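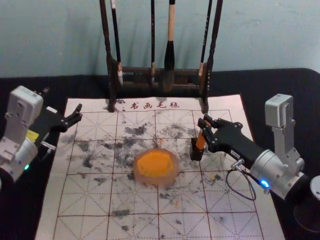
Issue 424 | Page 15

## Part-time instructor, brush calligraphy (evening program)

The Hollon Adult Learning Center seeks one instructor for its evening course in Chinese brush calligraphy. The post begins in March and runs for 2 terms, with renewal subject to enrollment.

**Duties**

- Teach two classes per week, 6:30 p.m. to 8:30 p.m., at the Graltitz Street site.
- Cover brush handling, stroke order and regular script in the first term, running script in the second.
- Prepare model sheets and mark student work. Marked sheets are returned at the next class.
- Keep the attendance record and submit it monthly to the program office.
- Order paper and ink through the office. Personal purchases are not reimbursed without prior approval.

**Requirements**

- Demonstrated skill in regular script and at least one other script.
- Prior teaching of adults, in any setting. A teaching license is not required.
- Working English. Reading knowledge of Chinese sufficient to explain the characters being taught.

Applicants who also teach seal carving should say so. A short course is under review at the Tundov site but is not part of this post.

**Terms**

Pay is $2965 per term, in two installments. Preparation and marking time are included in this amount. Classes are limited to 15 students. Felts, brushes and ink are supplied and remain at the center. Parking at Graltitz Street is free after 6:00 p.m.

**How to apply**

Send a resume, the names of two references and three sheets of recent work. One sheet must be in regular script, with no character smaller than two inches. Do not mount or frame the sheets. Work is returned only if a stamped envelope is enclosed.

Address applications to Nabila Younis, Evening Programs, Room 424, Morsy Building, Hollon. Questions about the syllabus go to Mounir Shawky at the same address.

Shortlisted applicants will teach a 15-minute sample lesson. Travel costs for the sample lesson are not covered.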